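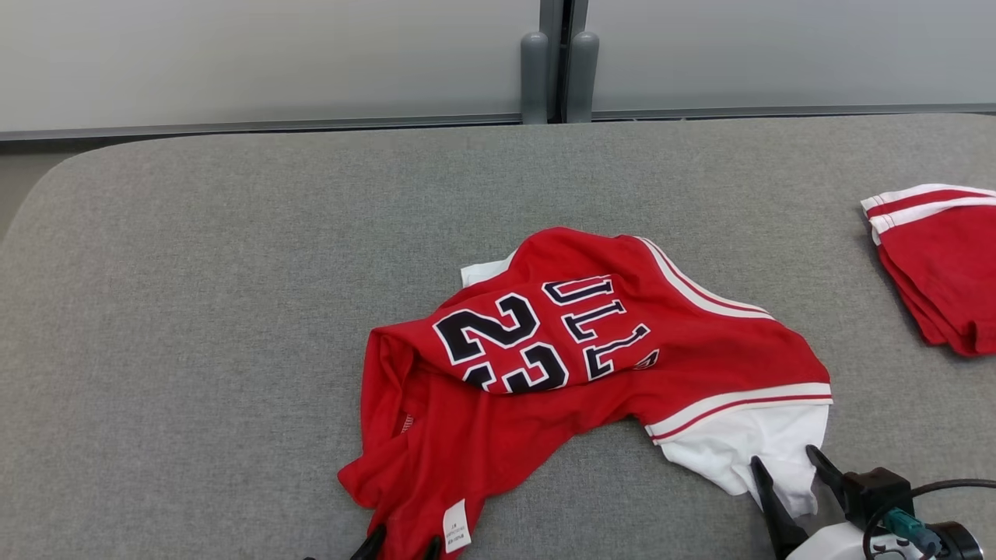
Unit and box number missing from APO labels after batch import

Account: Itcombe Troop Mail
Product: Skanomero Shipping, batch labels
Add-on: Botard address check
Status: Closed – fixed, follow-up opened separately
Priority: High

Opened by Milagros Gallardo, 8:40 a.m.

We send care packages to service members overseas. This morning we imported our April list of 300 addresses from a spreadsheet and printed the labels as one batch. While we were sticking them on, one of our packers noticed a label with no unit number. It had the soldier's name, then the APO line, and nothing in between. We pulled the rest of the finished boxes and found 15 like that.

The spreadsheet is fine. I opened it again and every one of those rows has the unit and box number in it. The import screen gave no errors and the batch went through with a green check mark.

We have not mailed any of them. The truck to the post office is booked for tomorrow morning and I would like to know if I can trust the other labels. Please also tell me if the customs forms are affected, as we print those from the same batch.

Carter MacLeod, Skanomero support, 9:05 a.m.

Hi Milagros,

Thank you for holding the boxes. Please don't mail the bad ones, and please don't delete the batch, as I need it to see what happened.

Could you send me:

The spreadsheet you imported, or just the header row and the rows that went wrong. You can blank out the names.
A screenshot of Settings, Import, Column Mapping.
The name of the label template you used.

Please also open one of the affected orders on screen (not the label) and tell me what is in the box called Address Line 2.

Milagros Gallardo, 9:30 a.m.

Spreadsheet attached with names removed. Screenshot attached. The template is the standard domestic one with the customs form turned on. We have used it since we joined.

I opened two of the bad orders. Address Line 2 is empty on both. On a good order, Address Line 2 is also empty, but the unit and box are on Address Line 1. So I'm not sure that tells you much.

Carter MacLeod, 9:50 a.m.

It does help. It means the label is printing what is stored in the order, so the template and the printer are not the cause. You don't need to reinstall anything or change the label size.

I compared your rows. Your list has the military address typed in different ways, I assume because families fill in the request form themselves. Most rows have everything in the first address column, for example "Unit" and a number followed by "Box" and a number. In the bad rows, the family typed the rank or the name of the company in the first column and put the unit and box in the second column.

Your column mapping looks right. Both columns are mapped to the correct fields. So the second column should have come in, and for some reason it was either skipped or removed later.

Next test, if you have a few minutes:

Make a new spreadsheet with the header row and one bad row.
Import it as a new batch. Name it TEST so you don't print it by accident.
Stop at the preview screen. Do not click Finish.
Tell me what the preview shows for Address Line 2.

Macario Jaramillo, Itcombe Troop Mail, 10:15 a.m.

I'm doing the shipping desk today so I ran this for Milagros. The preview shows Address Line 2 correctly, with the unit and the box. I left it there and did not finish.

While I had it open I also tried it in a different browser. Same result, preview is correct.

Carter MacLeod, 10:25 a.m.

Thanks, Macario. Please go ahead and click Finish on the TEST batch, then open the order and check the same field.

Macario Jaramillo, 10:30 a.m.

Finished it. Address Line 2 is now blank. Address Line 1 changed too. It was typed in small letters in the sheet and now it is all capitals.

Carter MacLeod, 10:40 a.m.

The capitals are the useful part. Our import does not change letter case. The Botard address check does. It runs after you click Finish and rewrites the address in the standard format when it finds a match. It looks like it is rewriting the first line and dropping the second.

Please try this:

Go to Settings, Add-ons, Botard.
Turn off "Correct addresses automatically." Leave the add-on itself turned on.
Delete the TEST order and import the same one-row sheet again, all the way through.

Macario Jaramillo, 10:55 a.m.

Done. With that setting off, Address Line 2 stays. There is a yellow note on the order that says "Address could not be confirmed" but the unit and box are there and the label prints with them.

I turned the setting back on and ran it once more to be sure. Line 2 went blank again. Turned it back off.

Carter MacLeod, 11:00 a.m.

That confirms it. I am passing this to engineering now.

For your shipment tomorrow:

Leave automatic correction off.
In your April batch, select the affected orders, choose More, then Restore Imported Address. This puts back what was in your spreadsheet. It does not touch the tracking history.
Void the old labels for those orders before you reprint. If you reprint without voiding, you will be charged for both.
Reprint the label and the customs form together. The customs form pulls from the same address fields, so the old forms for those orders are wrong too.

You asked about the other labels. Please run the Address Differences report on the batch (Reports, Batches, Address Differences). It lists every order where the stored address is different from the imported one. Ignore the ones where only the capitals changed. Look for any row where the Imported Line 2 column has something in it and the Stored Line 2 column does not.

Milagros Gallardo, 12:20 p.m.

Ran the report. Every row where line 2 went missing was one we had already pulled by hand, so I'm satisfied with the rest.

Restore Imported Address worked for all of them except 4. On those the menu item is gray and I can't click it. I voided the labels first, as you said, for all of them.

Carter MacLeod, 12:35 p.m.

My apologies, I should have been clearer about the order. Restore has to come before the void if the order was edited by hand at any point. Did someone open and save those orders this morning?

Milagros Gallardo, 12:40 p.m.

Yes, I had started to fix them by typing the unit number in, before I opened this ticket. Then I stopped because I wasn't sure if it would print right.

Carter MacLeod, 12:45 p.m.

That explains the gray menu. For those, just type the address in from your spreadsheet, save, and buy the label again. With automatic correction off it will stay the way you typed it. Please read the printed label against the sheet before it goes on the box.

Macario Jaramillo, 1:50 p.m.

All reprinted and checked against the sheet, customs forms included. New labels are on. We covered the old labels completely with the new ones. Is that all right, or do the old ones need to come off?

Carter MacLeod, 2:05 p.m.

Please make sure no part of the old barcode can be scanned. If the new label covers it fully and is stuck down flat, I would expect it to be fine, but your post office has the final say on that. If any barcode shows at the edge, black it out with a marker.

Mircea Voicu, Skanomero engineering, 3:30 p.m.

Notes from my side.

I reproduced this on our Ene test server with the one-row sheet. The steps are:

Import an order with a state code of AE, AP or AA.
Put any text that is not a unit, PSC or ship in Address Line 1.
Put the unit and box in Address Line 2.
Run with automatic correction on.

The address check looks for the unit in line 1. When it does not find one, it accepts a match on the APO and ZIP Code only, and sends back an address with one line. Our code then treats the missing second line as an empty one and writes it over what was there. The match should never have been accepted as complete, and even if it was, we should not be clearing a field that the check said nothing about.

Domestic addresses go through a different path and keep line 2. I tested apartments and suites and could not make it fail.

The change that caused this went out with the last add-on update. Before that, military addresses were skipped by automatic correction.

Fix is in two parts. First, automatic correction will skip military addresses again, as before. Second, an empty second line in the reply will no longer replace a second line that has text. The first part is going out tonight. The second needs more testing and will follow.

Carter MacLeod, 3:45 p.m.

Milagros, Macario – please keep automatic correction off until I write again, even after tonight. I will test with your sheet first.

For your request form, it would help to have a separate box labeled "Unit / PSC / Ship and box number" and map that to Address Line 1. Company names and other details can go to line 2. This is not needed for the fix.

Milagros Gallardo, 4:10 p.m.

We can do that. The form is on our own site and I can edit it. I'll add a sample address beside the box too, as families often don't know which part goes where.

Boxes are stacked for the truck.

Carter MacLeod, next day, 9:15 a.m.

The first part of the fix is live. I imported your full sheet on a test account with automatic correction on, stopped before buying labels, and ran Address Differences. No order lost its second line. You can turn the setting back on when you like.

The postage for the voided labels will show as pending and then return to your balance. If any of it has not come back by your next statement, reply here and the ticket will reopen.

Macario Jaramillo, next day, 11:30 a.m.

Truck went out this morning with everything on it. Setting is back on.

One other thing I saw while checking the customs forms. When the item description is long, the last word is missing on the printed form. Ours says "instant coffee, beef jerky, playing" and the word "cards" is gone. The post office took them without comment.

Carter MacLeod, next day, 11:45 a.m.

That is a separate problem from the address check, so I have opened a new ticket for it and added you both. Shortening the description will get you by for now. Closing this one.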